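The Cakholm Daily Reader, after a winter of use

My men's group gave me this devotional as a thank-you for two years of making the coffee. It runs to 1,159 pages, weighs as much as a smallish cat, and has a reading for every morning and evening of the year, plus an index of sins. I looked myself up. I'm on several pages.

The readings are good. Each opens with a short passage, usually from the Psalms or one of the letters, then gives you a page of comment and a prayer you can get through before the toast pops. Pauline Kershaw wrote most of the comment and she doesn't flatter anybody. Her page on patience begins by asking who you were last rude to. I was reading it in a parked car, having just been rude to a man about the parking.

Osvaldo Seixas handles the evenings. He is gentler, and long. I've fallen asleep during Osvaldo more often than I'd like to admit to him, though his week on Ruth kept me up and I've read it again since.
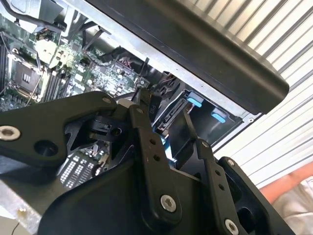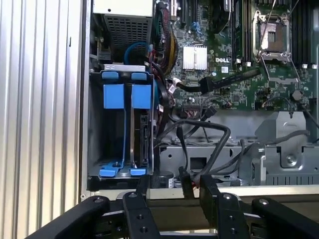

Now for the complaints. The paper is so thin that Leviticus shows through onto Numbers, which helps neither. There are 2 ribbon markers, both the same shade of brown, so every night I open to the morning and have to start over. The cover calls itself leather in the way my uncle calls himself retired.

The study questions at the back of each month are uneven. April's are excellent, and our group spent a whole evening on the first one. Others sound like a dentist making conversation: "Have you ever felt joy?" Cleiton Lins, who leads us, answered that one with a long silence, and we moved on to the cookies.

I'd also skip the reading plan, which wants you through all of Isaiah in a week. I fell behind on the second day and stayed there – a fairly biblical position to be in, but a tiring one.

Would I buy it with my own money? Yes, probably in the large-print edition, if my wrists hold out. It got me praying before I looked at my phone most mornings, and my old one never managed that. My wife says I'm slightly easier to live with. She'd like it noted that she said slightly.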